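Right, carpets! My favourite bit of the talk, so slow down here and enjoy it. Ask the room who starts with the vacuum. (Most hands go up – they always do.) Then say it: big bits first, by hand, straight into a lined bin. 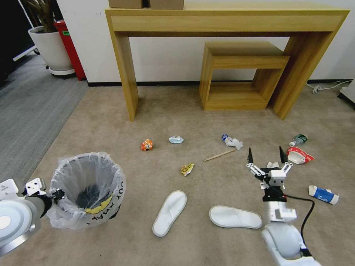
Premolton, January 14, 2026

Give them a moment to look. Wrappers, a drink carton, a little green bottle by the wall, even a pair of slippers! Ask what they'd pick up first. I'd go for the thin stick – thin things vanish on beige. Then under the console table, and mind the cable along the skirting. Hand over to Melquiades for questions, 12 minutes.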